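Tenance Asylum Reception Notices, release 5

Overview

A text collection of public notices about reception places for asylum seekers, issued by municipal and regional bodies and gathered by the Liao project. It holds 2,817 notices from 34 municipalities. Each record is one notice as published, with its attachments converted to plain text.

Release date: Saturday, April 25, 2026

What is in a record

notice_id: string, stable between releases
municipality: string, spelling as used by the issuing body
issued: date, day precision where the notice gives one, otherwise month
type: opening, closure, extension, capacity change, public meeting, other
places: integer or empty
language: two-letter code
body: full text
supersedes: notice_id or empty

The places field is the number stated in the notice. It is left empty when a notice gives a range or refers to another document. It is never filled from press reports. Do not sum it across records without first resolving supersedes, as an extension usually repeats the number of the original opening.

Sources

Notices were collected from official bulletins and council websites. Paper bulletins from Clileck were scanned and put through text recognition. These carry more errors than the rest, mainly in dates and street names. Grandutis stopped publishing separate closure notices in March and now lists closures in its council minutes, which are outside the scope of this collection. A missing closure record for Grandutis should not be read as a site still in use.

Labelling

The type field was set by hand for 1,242 records. The remainder were labelled by a set of keyword rules, which are in rules/type.txt. Hand labels take priority where both exist. The file labels/source.csv states which method was used for each record. The public meeting type has the weakest rules: notices that announce an opening and a meeting together are labelled opening.

Changes since release 4

Duplicate notices posted on two council websites are merged.
The language field is now set per notice instead of per municipality.
Attachments longer than the notice itself are moved to attachments/ and linked by notice_id.
Two date formats that swapped day and month have been corrected.

Personal data

Names of private individuals, phone numbers and home addresses were removed and replaced with a marker in square brackets. Names of office holders acting in their public role were kept. Site addresses were kept where the issuing body published them. Requests for removal should quote the notice_id. 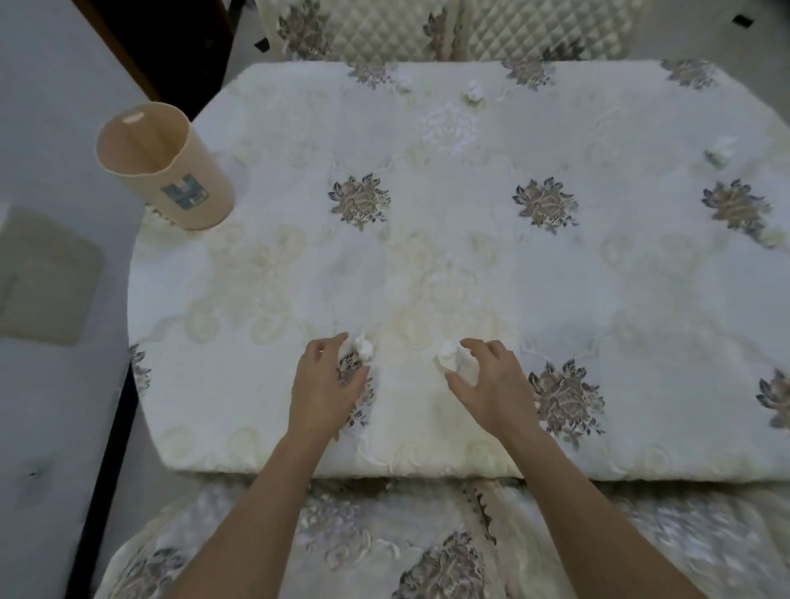
Can the collection be used to work out how many people were housed in a municipality on a given day?
The notices record planned or approved places. They do not record occupancy, and a site may open later than announced or run below its stated number. Occupancy figures have to come from another source.

Known limits

Coverage before release 2 is uneven. Small councils often announced changes by letter only, and those letters were not collected. Emergency shelters opened for less than a week are mostly absent.

Files

data/notices.jsonl
data/attachments/
labels/source.csv
rules/type.txt
CHANGELOG

Licence

Notices remain under the terms of the issuing bodies, listed in CHANGELOG by municipality. Labels and rules may be reused with credit to Tenance.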